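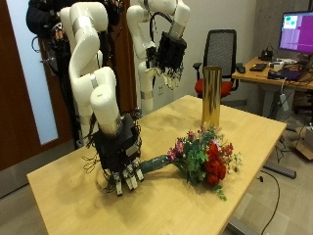 Contre le petit mot d'accompagnement

Ma tante a fêté ses noces d'or en mars, et j'ai commis l'erreur de vouloir faire livrer un bouquet. Le bouquet, je l'ai choisi en trois minutes. La carte m'a pris la soirée. Le site de Mistik, qui est par ailleurs un fleuriste très convenable, accorde 200 caractères, espaces compris, et affiche en bas de la case un petit compteur qui descend à mesure qu'on s'épanche. J'ai écrit, effacé, récrit. À onze heures du soir, j'ai fini par envoyer « Avec toute mon affection pour ce bel anniversaire », phrase que j'aurais pu adresser à mon assureur si mon assureur avait eu cinquante ans de mariage.

Je ne suis pas brouillé avec les fleurs. J'en achète, j'en reçois peu, je les laisse trop longtemps dans la même eau. Ce qui me gêne, c'est le rectangle de bristol qu'on pique au milieu sur une fourche en plastique, et dont plus personne ne se demande ce qu'il fait là.

Nos grands-parents mettaient dans l'enveloppe une carte de visite. Leur nom, gravé, et parfois trois mots à la plume. On savait qui avait payé, on savait qui remercier, la chose était réglée. Il y avait là une sécheresse que je trouve aujourd'hui pleine de tact. Un nom tout seul ne ment pas. Il dit : je suis au courant de votre deuil, ou de votre promotion, et je me suis déplacé jusqu'à la boutique. Le destinataire complétait selon l'idée qu'il se faisait de vous, idée presque toujours supérieure à votre prose.

Puis quelqu'un a décidé qu'il fallait du cœur. Je soupçonne les papetiers, mais je n'ai pas de preuves. On s'est mis à attendre de chacun qu'il ait, à la demande, une formule à la fois intime et lisible par la belle-famille, puisque la carte restera trois semaines sur le buffet. Essayez donc. L'intime gêne la belle-famille, et ce qui ne gêne pas la belle-famille pourrait figurer sur une boîte de chocolats.

Les commerçants ont vu notre détresse et l'ont aimablement mise en menu déroulant. Chez Mistik, on peut cocher une occasion puis un ton. Les tons sont « tendre », « élégant », « complice » et « sobre ». J'ai passé un moment dans « complice », par curiosité. On y tutoie, on y met des points de suspension, on y promet de boire un verre. La rubrique des condoléances n'offre pas « complice », et je salue la personne qui, un jour, en réunion, a fait retirer la case. Il a bien dû y en avoir une.

Le plus drôle est qu'on reconnaît ces messages. Au cimetière, quand mon ancien voisin de palier est mort, deux gerbes portaient exactement le même texte, « Le temps passe, le souvenir reste », l'une envoyée par ses collègues, l'autre par un cousin avec qui il ne parlait plus. Les deux bristols étaient à un mètre l'un de l'autre. La veuve les a lus tous les deux, a remercié tout le monde, et m'a dit plus tard que ça lui avait fait du bien de voir qu'ils étaient d'accord sur quelque chose. Je retiens de cet épisode que la formule toute faite rend parfois des services. Je ne suis pas assez malhonnête pour le cacher, même dans un papier qui dit du mal des formules.

On m'objectera que je suis snob et que les gens font ce qu'ils peuvent. J'accepte le premier point. Sur le second, je voudrais qu'on leur permette justement d'en faire moins. Pourquoi exiger d'un homme qui vend des chaudières, et qui les vend très bien, qu'il tourne une phrase sur la perte d'une mère ? Il a de la peine, il a pris sa carte bancaire. Laissons-le signer.

J'ai une amie anglaise, Imogen Whiteley, installée à Angers depuis quinze ans, qui a résolu la question par la brutalité. Sur toutes ses cartes elle écrit « Fleurs. Imogen. » Au début, on croyait à un défaut de vocabulaire. Maintenant que son français est meilleur que le mien, on est bien forcé d'y voir une doctrine. Elle soutient que le message et l'objet font double emploi : si l'on envoie des pivoines, c'est que l'on n'a rien à dire, ou que l'on a trop à dire, et dans les deux cas les pivoines suffisent. Quand j'ai été opéré du genou, j'ai reçu « Fleurs. Imogen. » et je l'ai gardé. C'est le seul des bristols de cette semaine-là que je pourrais vous réciter. Il est vrai que les autres étaient plus longs.

Je connais aussi l'excès inverse. Un de mes beaux-frères ne tient pas dans la case. Il commande un bouquet, remplit les 200 caractères, puis téléphone à la boutique pour dicter la suite, que la fleuriste recopie de sa main, avec son orthographe à elle, sur un second carton, puis un troisième. Sa sœur a ainsi reçu pour la naissance du petit une sorte de feuilleton agrafé à des renoncules, dans lequel il était question de leur enfance, d'un chien, et du fait qu'il n'avait jamais été jaloux. La fleuriste avait écrit « jalou ». On n'a pas su s'il fallait le prendre pour un aveu.

Cela pose d'ailleurs une question que je n'ai vue traitée nulle part, celle de la main. Le mot est de vous, l'écriture est d'une inconnue qui a les doigts mouillés et six livraisons avant midi. Pendant des années, ma mère a attribué à mon frère une écriture ronde, appliquée, avec de petits cercles sur les i, dont elle tirait des conclusions optimistes sur son caractère. C'était l'apprentie. Quand la boutique est passée à l'imprimante, ma mère a trouvé que mon frère devenait distant.

Reste la signature, dernier refuge des indécis. Signer « Nous tous » quand on est deux. Signer du prénom seul quand il y a quatre Catherine dans la famille. Signer « Le bureau » au bas d'une gerbe, ce qui donne le sentiment que le mobilier compatit. J'ai vu aussi, lors d'un départ en retraite, un carton qui n'était pas signé du tout et qui disait « Enfin ! ». L'intéressé a passé le reste de la fête à dévisager ses invités.

Je propose donc un retour au nom nu. Ceux qui écrivent bien continueront, on ne les en empêchera pas, et ils ont de toute façon des timbres. Une lettre envoyée quinze jours après vaut mieux que quatre lignes livrées avec le feuillage, surtout pour un deuil, où le courrier s'arrête très exactement au moment où l'on commencerait à avoir envie d'en lire. Les autres mettront leur prénom et leur nom, en entier, lisiblement. Les fleuristes y gagneront du temps. Les belles-familles auront moins de lecture.

Quant à ma tante, elle m'a appelé le lendemain de la livraison. Elle m'a parlé des roses, du livreur qui avait sonné chez la voisine, du gâteau, de mon oncle qui avait dormi pendant le discours. Comme j'insistais un peu, elle est allée chercher ses lunettes pour lire la carte, et elle est revenue en me demandant si on l'avait bien mise dans le paquet. On l'a retrouvée à la fin de la semaine au fond du vase, tout à fait illisible. Elle m'a demandé ce que j'avais écrit. J'ai improvisé, et c'était bien meilleur.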